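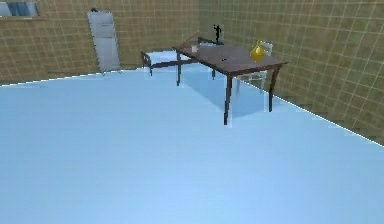
*Dining corner, room 247. Table and vase, seen from across the floor.*

Quick guide to the view-scrambling check we run on Flidus policies before anything goes to the real arm. Deividas Žukauskas wrote the first version, I've cut it down. Assumes you have the Dindcombe sim building and a policy checkpoint already. If not, go do that first.

## What it tests

Whether the policy finds the target (yellow vase, in this room) from views it never trained on. Same room, same objects, camera start pose resampled. Score is found / not found inside the step limit. No partial credit.

Room 247 is a good starter. Vase stands out against the dark table, tiled walls repeat enough to annoy the depth head. Floor and chair are both pale — the segmenter loses the chair a lot. Fine, you want that.

## Setup

1. Pull the `fula` branch. Not main, main still has the old lighting.
2. Set the room and the seed:

```
room: 247
seed: 614
target: vase_yellow
randomize_textures: false
```

3. Leave texture randomization OFF for the first pass. Otherwise you can't tell a view failure from a texture failure and you'll lose an afternoon like I did.
4. Render one still per start pose before running the policy. Look at them. Yes, by eye.

## Sort the start poses

Two bins: target in view, target not in view. The sampler writes a flag but it only tests the view cone, not occlusion, so check.

In-view starts are the easy ones. Most checkpoints do ok. If yours doesn't, stop here, something is wrong with the obs normalization, 9 times out of ten.

Out-of-view starts are where the method earns it's keep. No table, no vase, the policy has to turn and search using whatever is left.

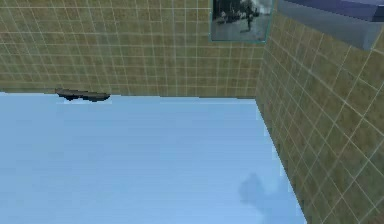 *Same room, out-of-view start. Framed picture near the corner, one low dark object on the floor.*

Poses like this one go in the second bin. Things to look for:

- Landmarks. The picture near the corner is a decent one. A policy with working memory should use it to work out which way it's facing.
- Loose objects. The dark thing by the back wall pulls false detections. Log them, don't filter them.
- Shadows on the floor. Soft blue-gray smudge at lower right, nothing in view casting it. Old detector boxed these as objects. Check the new one doesnt.

## Run it

```
python eval_views.py --ckpt latest --bins both --steps 3955
```

3955 is the full limit. For a smoke test drop it way down, just don't report those numbers.

Run both bins with the same seed. Then swap the seed and run again. If the two runs disagree badly, your start poses are too few. Add more before arguing about the result.

## Reading the output

Look at the out-of-view bin first. Ignore the combined score, it hides everything.

- In-view good, out-of-view bad: policy is reactive, no real search. Turn on the history buffer, retrain.
- Both bad: see obs normalization, above.
- Both good: turn on texture randomization and go again. Usually drops. How far it drops is the bit worth writing up.

Open the failure clips too. Common one — policy locks onto the floor object, drives up to it, sits there till the limit. That's a detector problem, so file it under detector and not under search. Tarmo Tamošiūnaitė keeps that list.

## Known problems

- Pētersons renderer clips thin geometry at long range. Table legs and the light brown stick can flicker. Doesn't change the score, looks bad in clips.
- Seeds don't carry over between renderer versions. Rerun the baseline if you update.
- `--bins both` writes 2 result files and the second overwrites the log from the first. Copy it out. Fix is due in August.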